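Section 5. First run of the gripper with baskets and trays

Before you begin this section, the Skova gripper must be mounted on the arm and the cable must be connected as explained in Section 4. The Mikthorpe controller should show a steady green light. If the light is blinking, please wait until the start-up is finished.

5.1 Open the fingers

1. On the control tablet, choose Tools, then Gripper.
2. Press Open and hold it until the fingers stop moving.
3. Check that both finger tips point to the inside. If one tip is turned to the outside, switch the power off and mount this finger again.

Caution: Do not put your hand between the fingers while the power is on, also when the arm is standing still.

5.2 Set the force and the speed

1. Set the grip force to 5 N for the first try. For a basket with items in it you can go up to 70 N, but increase in small steps.
2. Set the arm speed to Low. The view from the wrist camera becomes blurred when the arm moves fast, and it is then difficult to judge the distance to the rim.
3. Press Save. The values are kept after power off.

Note: The Bensaid finger covers are sold separately. If you use them, choose Covers On in the same menu, otherwise the closing position will be wrong.

5.3 Approach the basket

1. Place the basket so that its rim is free from at least one side. Keep 300 mm of space to walls, doors and cabinets.
2. Move the arm with the tablet until the rim is in the opening between the two fingers.
3. Stop the arm and wait for the camera view to become clear.
4. Lower the gripper slowly. The tips must not touch the things inside the basket.
5. Press Close. You will hear one short tone when the set force is reached.
6. Lift by a small distance only and look if the basket stays level. If it tilts, lower it, open the fingers and grip closer to the middle of the rim.

Caution: Never lift a basket over a person or over an open container with liquid.

If the tone is not heard after 6 seconds, the gripper opens again by itself and the Rumlow app shows the message "No object". In this case repeat from step 2. 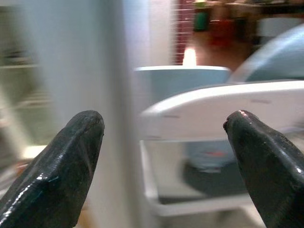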